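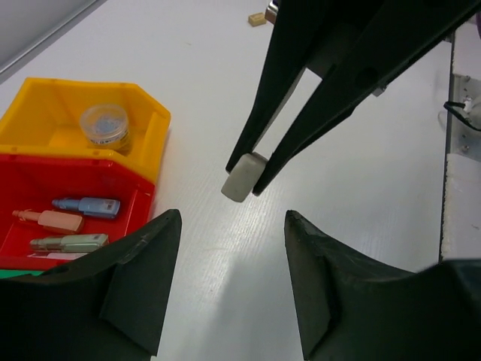 ## Unit 9: Can a Machine Put Things Away?

This unit considers whether robots are ready for ordinary chores in the home and on the shop floor. Tidying is taken as the main case. A person clears a table with hardly a thought, yet the job calls for several separate skills, and a machine may have some of them and lack the rest.

A small block pinched between two fingertips presents a modest problem of grip. The block is rigid, its sides are fairly flat, and the white tabletop offers a plain background. Bottles lying on their sides in a bin are harder. They rest close together, one partly hidden behind the bin wall, and the fingers must find room to close.

Students should keep three questions apart when reading reports of robot performance:

1. Can the machine pick up the object at all?
2. Can it put the object in the correct place?
3. Can it do both in a room it has not met before?

Most published claims answer the first question. Employers and households care chiefly about the third.

### Two arms and sorted bins

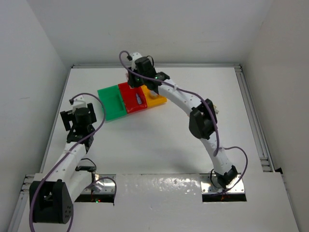

*Prepared by Agnes Drummond and Hòa Diệp, Sistedbridge Technical Institute*

A work area with two arms and green, red and yellow containers gives the machine considerable help. The arms are mounted at the table, and walls enclose the space. A kitchen counter offers none of this – people walk past, lids are left off, and the bin is moved.

The second arm brings its own costs. Two arms can share a task or hand an object across, but each must keep clear of the other, and a reach toward the back of the table may block its partner.

For the seminar, suppose that a machine completes 70 percent of its attempts without help. Discuss whether a packing room could use it, and whether a family would keep it. State who deals with the remaining attempts and how long that work would take.

**Reading:** Miranda and Chiba, course reader, chapter 2.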